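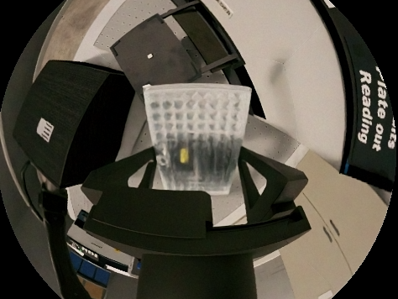

Graltis Hardware Wallet, 2nd gen

Back in stock. Ships from our own warehouse, not a marketplace seller. If you bought the first Graltis, same size, same cable, the old case still fits.

Shares 478 | Comments 3

What it does

Keeps your private keys offline. You plug it in, type the PIN on the device, check the address on the little screen, press both buttons to sign. Keys never go to the computer. Works with the major coins plus most of the smaller tokens, full list in the Bameck desktop app under Accounts.

No Bluetooth on this one. People ask every week. USB only.

What's in the box

Wallet, USB-C cable, 2 recovery cards, a short setup leaflet. No charger, it has no battery. No recovery phrase either. If you open the box and find words already written on a card, do not use it, email us and we'll swap it same day.

Setup

Download Bameck first, from the link on your packing slip. Don't search for it, there are fake ones in the ads. Plug in, choose New Wallet, set a PIN between 4 and 8 digits. The device shows 24 words one at a time. Write them down in order. With a pen. Don't take a picture of them, don't put them in your email drafts, don't save them in a notes app.

Then it asks for the words back. Slow, but do it. Send a small amount first, wait for it to show up, then send teh rest.

Wrong PIN 3 times and the wallet wipes itself. Your coins are still there on the chain, you just restore with the 24 words. Lose the words and the device both and we can't help you. Really can't, we don't have a copy.

Firmware

Units packed after July have the new firmware. Older ones will ask to update the first time you connect, let it finish and leave the cable alone. Have your words handy before you start.

Exchange transfers

Customers moving off Janevski: their withdrawal hold can be a couple days for a new address, thats on their end. Add the address early. Check the network matches before you send, wrong network is the number one email Colleen Gauthier gets on the support desk.

Price and returns

Single or 2-pack, price at checkout. Returns only if the seal is unbroken, no exceptions on this, would you want an opened one? Faulty units replaced under warranty, write to support with the order number and a line or two on what it's doing. We will never ask for your words or your PIN. Anyone who does isn't us.

Batch of 400, next one not scheduled yet.

Page updated Friday, March 15, 2019 by Garnet Fehr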